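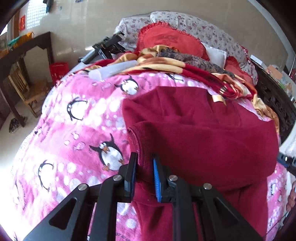
Households in Gronville can hand over their winter blankets, quilts and fleece for washing and summer storage beginning Monday, when Sandhu Laundry opens a drop-off counter at its Orisell Road shop. The service is meant for people in apartments who have one closet and nowhere to put thick bedding in July. For most of them the sorting starts on a bed, with everything out at once: a pink penguin-print blanket spread flat, a dark maroon fleece on top of it, and a red and golden-yellow blanket with tassels bunched up behind. All of those would be accepted at the counter. Leather, foam pillows and electric blankets would not.

The counter opens at 7 a.m. and will take items for 14 days. After that the shop will stop accepting storage orders until next summer, though regular washing continues as usual.

Customers can bring loose pieces or pack them at home. Each household may leave up to two storage bags. The bags are cotton with a drawstring and are handed out free at the counter while they last. The shop has ordered 500.
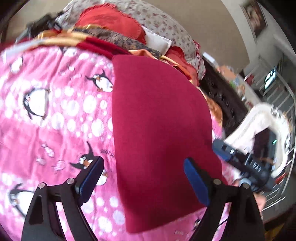 By Ritu Awasthi
Gronville Neighborhood News

Aarti Semwal, who manages the Orisell Road shop, said the idea came from customers who kept asking whether they could leave their bedding there after it was washed.

"They would come to pick up a quilt and stand at the counter with it and say, can it just live here until it gets cold," Semwal said. "We had the back room. It had old shelving in it and some broken hangers."

The back room has since been cleared and painted, and the shelves have been replaced. A dehumidifier was put in last month. Semwal said the room will be kept locked and that bags will be stored off the floor.

Every item is washed or dry cleaned before it goes on a shelf. Semwal said this is the one rule the shop will not bend on, even for pieces that customers say are already clean. Moths go for wool and fur with food or skin oil on it, and a single infested shawl can spoil a whole shelf.

She asked customers to separate their things by color and by fabric before coming in, if they have time. Dark reds and maroons are the most common problem. New fleece in those shades can bleed in the first wash, and pale bedding washed with it may come out pink. A beige quilt with a small floral print should be kept well away from a dark red piece, even if the two have been lying on the same bed all winter.

Trim should be mentioned at the counter. Tassels, fringe and satin borders go in a mesh bag or are cleaned by hand, and there is a small extra charge for hand cleaning. Frayed edges are worth mentioning too. A red cloth that has started to fray along one side will usually fray further in a machine, and the shop will run a line of stitching along it first if the customer agrees to it.

Children's blankets are welcome. Semwal said printed fleece, the kind with cartoon animals on it, holds up better than people expect when it is washed cool and dried on low. High heat makes the surface rough and can crack some prints.

Fur and imitation fur pieces, including scarves and collars, will be looked at one by one. Customers who are not sure what a piece is made of can leave it for staff to check the label and call them back.

Prices are set by the bag and include washing. A list is posted in the shop window. Customers pay half when they drop off and half when they collect. Each bag gets a numbered tag, and the customer keeps a matching stub. Anyone who loses the stub will need to show identification and describe what is in the bag.

Stored items can be picked up any day the shop is open, with one day's notice. The shop will call all customers in the fall to arrange pickup. Bags that are not collected by the end of winter will be charged a monthly fee, but Semwal said nothing will be thrown out or given away without a call first.

Residents of Zovilstead may also use the service. The shop's van already makes a laundry run there, and drivers will carry storage bags on the same trip if they are tied shut and labeled with a name and phone number. Van customers need to bring their own bags or ask the driver for one on an earlier visit.

Semwal had some advice for people who plan to store their bedding at home. Wash it and let it dry longer than seems necessary, especially thick quilts, which can feel dry on the outside while the filling is still damp. Fold fleece loosely. Vacuum bags save space but can flatten a quilt for good if it stays in one for months, so she suggests using them only for thin blankets. Plastic grocery sacks should be avoided because they trap moisture.

"An old pillowcase works fine," she said. "Put it up high and write on it what's inside, or you'll be opening all of them in November."

The shop is next to the hardware store on Orisell Road. Parking is in the rear, and customers with heavy loads can use the back door until noon. Staff will help carry bags in from the car.

Questions about the service can be asked at the counter during business hours.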